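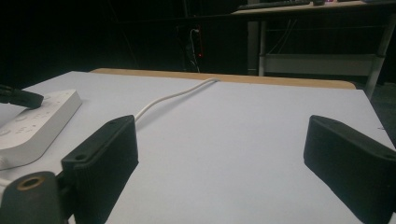 3.2 Training load and attendance

Records were kept for 280 junior rowers at the Tedum and Omel clubs over one season, beginning in October. Each rower logged distance on the water and time on the rowing machine. Weekly sessions were set by the head coach, Woo-jin Seo, who used the same plan at both clubs - only the start times differed.

 Rowers who missed more than two sessions in a month were slower over 800 metres at the next test, but the gap had mostly closed by spring. We found no such pattern over 3,000 metres. Illness was not recorded at Omel before the new year, so absences there could not be split by cause.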